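About Belay

Belay is a room cleaning and clear-up company in Estholm. We look after offices, waiting rooms, shared lounges, rental apartments and meeting rooms, and most of our work is the plain daily kind: picking up what is on the floor, emptying the bins, putting things back on the table they came from, and leaving the carpet fit to walk on.

The company was started by Lemlem Araya, who had cleaned offices on the evening shift for other firms and wanted to run a smaller outfit with steadier hours. The first customer was a dentist's waiting room. The second was the Rasix building on the east side of town, where we still clean all the common floors. We now have around 40 people on the payroll, most of them part time, and Lemlem still does the first visit to every new customer herself. 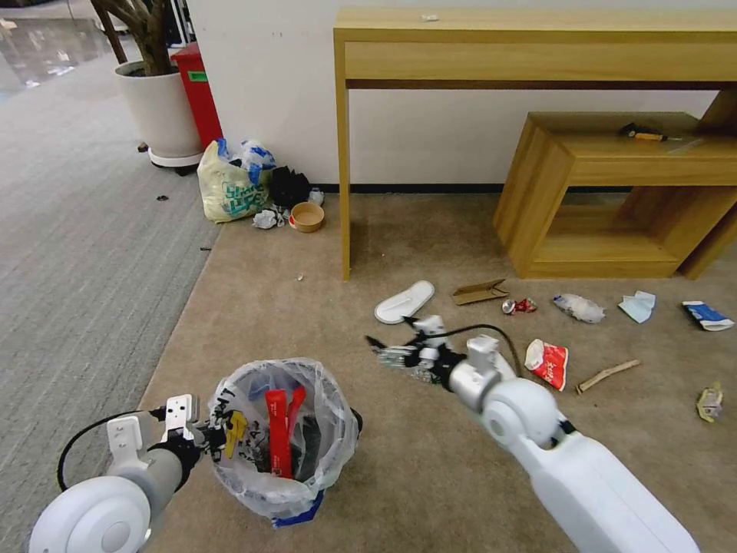

ESTHOLM, April

Spring is our busiest season for what we call floor-first jobs. These are rooms where the litter has gotten ahead of the bin, and the carpet has to be cleared by hand before a vacuum can go near it. Wrappers, crumpled paper, bowls, bags pushed up against the wall beside the planter — most of it is light, and most of it can be picked up in one pass if the bin is brought to the trash and moved along with it.

We use small bins for this, with a clear or translucent liner folded over the rim. A small bin fits between a table leg and a wall, and with a liner you can see through, anything that went in by mistake has a chance of being spotted before the bag is tied. Over the years that has saved us keys, a hearing aid, and a good many pens.

What we do

Daily rounds. A visit each working day, early or late, to empty bins, clear surfaces, spot-clean carpets and wipe down furniture. Customers choose the hour. The most common request is for us to be out before 7 a.m.

Clear-ups. A single visit after an event, a move, or a long stretch when a room was used and not looked after. We quote from a walk-through and do not charge for it.

Carpet care. Vacuuming, stain treatment and edge cleaning along the baseboards. Beige carpet shows everything, and we will tell you plainly if a mark is wear and will not come out.

Plant and furniture care. Dusting of large indoor plants and their pots, and care of light wood furniture with a product suited to the finish. If a planter is on a wheeled base we roll it out and clean behind it. Otherwise we clean as far as we can reach and leave the lifting to the building's own people.

How we work through a room

We begin with the bin. If it is full, the liner gets changed before anything is picked up. Then the larger pieces: cardboard, bottles, cans, cups. Small items come after that, and the carpet is last.

Things that may belong to somebody are handled separately. Slippers, cables, tools, chargers and anything in a closed bag are treated as property until we are told otherwise. If one has ended up in the trash, our cleaners ask before the bag goes out. Items nobody can identify go in a labeled tray at the customer's front desk, and the tray is emptied by the customer, never by us.
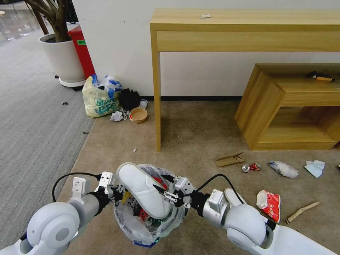 Carpet litter by the console table: cardboard, a crushed can, a plastic bottle, a paper cup.

Sorting depends on the building. In Rasix, cans and bottles go down to the recycling room in one bag and flattened cardboard goes separately. Other customers have a single collection, and there we bag everything together. Face masks and tissues always go in the general trash, and our cleaners wear gloves for them.

Food packaging gets its own check. Bowls and cups are looked at before they are bagged, and if there is liquid in one it goes down the sink first. A leaking liner does more harm to a carpet than a week of foot traffic. Wooden sticks and skewers are the other thing to watch, as they go straight through a thin liner. We lay them flat in the bag or wrap them in a piece of scrap paper.

Training

New cleaners spend their first shifts with someone experienced, and after that they take our in-house course, Plustedura. It is short and mostly practical. The first half is bins, liners and lifting. The second half is surfaces: which cloth goes on which finish, how wet is too wet for wood, what to do about a coffee ring. The course was written by Lemlem on her kitchen table and has been rewritten several times by the people who took it.

We use the same practice exercise for everyone. A room with a table, a low cabinet, a plant and a carpet is left untidy, and the trainee decides what to pick up, what to leave and what to ask about. People tend to be good at the floor and forget the furniture. A screwdriver left on top of a cabinet is easy to walk past when you have been looking down the whole time, and so is a cable on a tabletop.
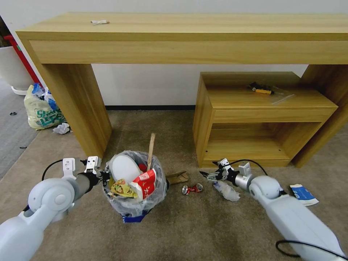 A full bin on the carpet, with more to pick up beside it.

On overfilled bins: our rule is to stop when the rubbish reaches the rim. Lids and snack bags stacked on top will stay there until the bin is moved, and then they are back on the floor. Change the liner, tie the old one, carry on. We keep spare liners under the fresh one at the bottom of each bin, so there is no walk back to the supply closet.

Supplies

We bring our own cloths, liners and vacuum cleaners. Customers who prefer their own products can leave them out for us, with the label still on please. We do not mix products and do not use anything from an unmarked bottle. Scented sprays are used only on request.

Keys and access

Keys are kept in a locked cabinet at our office and signed out by shift. If a door code changes, call the office — notes left on the door have a way of falling off.

Hours and contact

Our office is at 2509 Belay Street, Suite 702, Estholm. The office is staffed in the mornings and until 2 p.m. Cleaners are out at all hours, and the night supervisor answers the same phone number after the office closes.

To ask for a walk-through, call or stop by with the address, the size of the room and the kind of floor it has. If there is furniture you would like moved, or furniture you would like left exactly where it is, please mention it then.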